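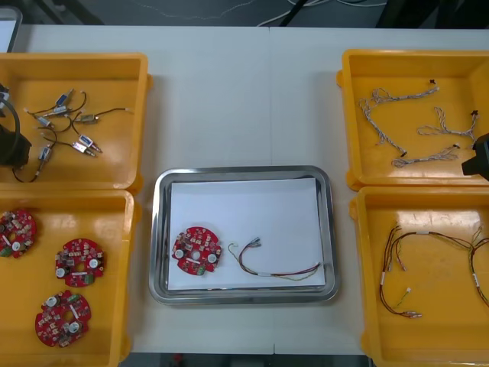
Brikeck Yellow Parts Trays: Review

I assemble small electronics at a bench and used to keep loose parts in cardboard lids. In November I switched to the Brikeck plastic trays, sold in a pack of 9. I put four on the table, with a steel tray from Praswood in the middle for whatever I'm working on.

What I like

Red circuit boards show up well on the yellow, and so do black leads. The sides keep wiring from wandering across the table. They wipe clean with a damp cloth and stack when empty.

What I don't

The floor is glossy and throws back light. Under my overhead lamp I had to turn a tray now and then to read small print on a board. Boards also slide when you pick a tray up. I line the steel one with plain white paper and may do the same with these.

They are not sold as antistatic, so check that before storing anything sensitive.

Price and size

I paid $28 for the pack. Each tray weighs 325 grams. The Condori version costs less but flexed when I loaded it with wire.

Rating: 4 out of 5. I would buy them again, in a matte finish if Brikeck made one.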